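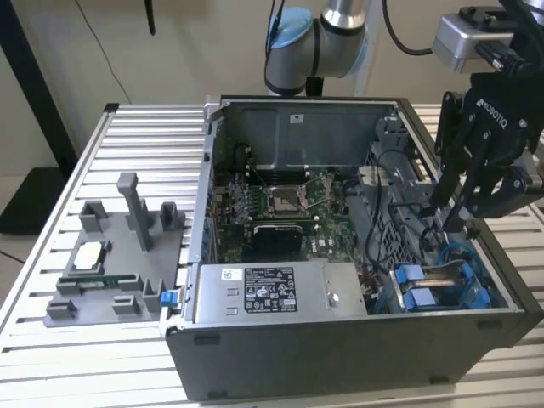 The PC cell at Wirnisley, with the Robotiq gripper over the drive side of the case and the parts fixture on the left.

The Wirnisley lab opened its doors for an afternoon in October, and I went mainly for the Tonano project, which is trying to teach robot arms to take apart and rebuild desktop computers. Nassar, the recycling firm, supplies the old machines.

We went round in groups of 6. The case lies on its side on an aluminium bench with the panel off. Next to it is a grey 3D-printed fixture for the small parts, so the arm always has a known spot to pick from. When we came in there was a memory module on it, and the CPU socket in the case was open.

The method is called Ukska. An operator guides the arm through a job, and each recording is cut into short steps wherever the gripper makes or breaks contact. The policy is trained on the steps, and a second, smaller model decides which one comes next. The team has 214 full recordings so far and wants 300 before training again.

The result they were keenest to talk about was memory. Trained on whole recordings, the arm tended to carry on after a module had gone in crooked. With the cut-up ones it backs off and tries again — up to 5 times, then it stops and waits for a person.

Cables are still a problem. The drives sit close to the data leads, and a lead that has moved a little can block the fingers. I asked about screws and was told they are done by hand for now.

Parking is behind the building and the lab is up one flight of stairs. Tea was in the corridor.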